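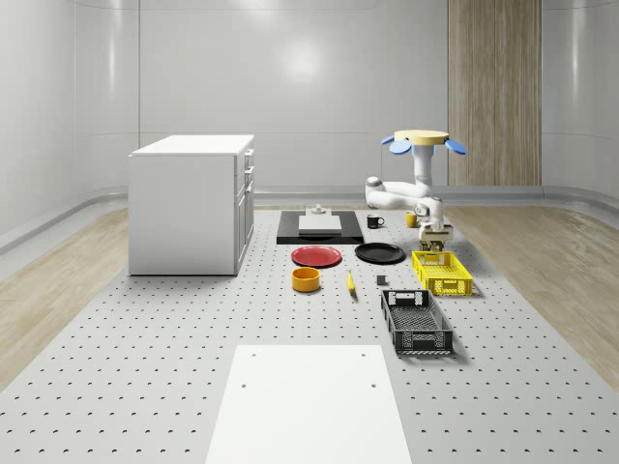 Sekudov, April

I've spent most of this month with Bogdan hanging upside down on my laptop, and I've grown fonder of him than I expected to. Bogdan is the arm, for those of you who came here for the bread posts. He'll live over the long bench at the Oltov workshop once the ceiling bracket is finished, and his job will be clearing up after people: cups and plates to one side, odds and ends into a crate. The bracket has been "nearly finished" since the snow went, so in the meantime I've been building the whole thing in simulation, evenings mostly, with a pot of tea going cold beside me.

I started with the bench, naturally the dullest part. I wanted the perforated surface in there from the beginning, the full grid of little holes, though Valtteri told me (kindly, he's a patient man) that I could have a plain gray slab and get on with my life. But I know myself. If the simulated bench looks nothing like a bench you can bolt things to, I'll put things anywhere I please and then wonder in June why none of it fits. The white cabinet went in after that, over on the left and well away from everything else, and it has done nothing yet except stand there with its drawers shut. I have plans for those drawers. They're far-off plans.

Then came the tableware, and that's where I lost an entire Thursday. You'd think a plate would be easy! My first red plate slid very slowly toward the edge of the bench, as if it had somewhere to be, and the black one shivered in place like a cold dog. The trouble was in the collision shapes, which I had left far too detailed, and once I swapped in simpler ones the plates lay down and behaved. The mugs took longer on account of their handles. A filled-in handle is lovely and stable and completely useless if you ever want a finger to go through it, so I ended up making each one from a few short blocks in a curve. It's ugly underneath, but the outside looks like a mug and that's enough for me.

The banana is there because every robot person I've ever met has a banana, and I didn't want to be left out. It's a good shape to practice on, too. The gripper has straight parallel fingers and a banana has opinions about which way round it would like to be held. The small cube next to it is the opposite, the friendliest object on the bench, and whenever an evening has gone badly I let Bogdan pick up the cube a few times so that we can both go to bed happy.

What I'm working on now is the crates. The yellow one is shallow and the black one is longer and deeper, and I had assumed that the deep one would give me grief. Not a bit of it, so far. The shallow crate is the nuisance. Bogdan comes down behind its back edge with his fingers pointing at the rim, and he has to close on that thin slotted side without pushing the whole crate across the bench. I ran it 110 times over the weekend and got 36 clean grips, and before you're polite about it, let me say that I was delighted, because the weekend before that it was 2. The difference was mostly in the approach. He used to swing in sideways like someone reaching over you at a dinner table, and now he stops above, has a think, and comes straight down.

I should say a word about him hanging from above, as two of you asked after my last post. I went back and forth on it all winter. An arm standing on the bench is much simpler to mount, and I wouldn't be waiting on a bracket. But it takes up the middle of the space you're trying to clear, and it's forever reaching around itself. From overhead he can get at most things without knocking into the rest. The blue fins up by his shoulder are my own addition – Valtteri calls them the ears – and I won't be talked out of them.

The planner is Ornent, still the old version. I know, I know. I have 728 lines of my own scripts hanging off it and I'm not moving house until the crates are done.

Next on the list is the cutting board, which lies on its black tray and will need lifting off it without the tray coming along for the ride. If anyone has managed a thin flat thing with two fingers and no suction cup, please write to me. I've been thinking of sliding it out over the edge first, the way you'd pick up a coin from a table – but I'd gladly steal a better idea.

Raili

Home Blog Workshop Bread About Raili Ikonen Contact

More from the workshop
Why Bogdan is going on the ceiling
Valtteri Kokkonen and the bracket, part one
Getting started with Ornent on an old laptop
Finding a corner of my own at Oltov
Rye, again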